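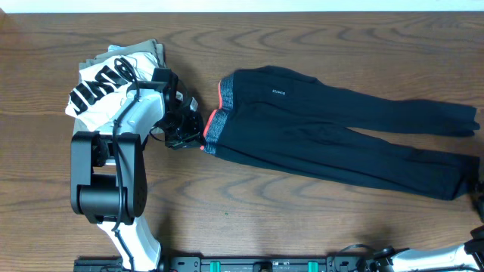 Philomena Mensah asked at the February review that the garment folding task be kept in the program for a second term, and the teaching staff have agreed.

Print this page | E-mail this page

Home Programs Reports Contact

Drendside Student Robotics Project
Progress report to the Hassanpour Fund

The project enrolled 16 students this term, working in four teams. Each team prepares the arms to fold shirts and athletic pants laid flat on a table and to add them to a stack. Shirts are now folded to the agreed standard in 30 of 40 trials. Pants remain less reliable, chiefly at the cuffs, and Delali Akolgo has assigned two teams to this problem.

Of the 4000 dollars granted, the greater part has been spent on replacement grippers and cables. The balance is reserved for travel to the Tradport student competition. Fiifi Quansah will submit the itemized account with the final report.

The Fund is asked to approve use of the laboratory until 6 p.m. during the competition period.

Submitted by Gunhild Þorgeirsson, Project Lead

Contact us | Copyright Drendside Student Robotics Project | Back to top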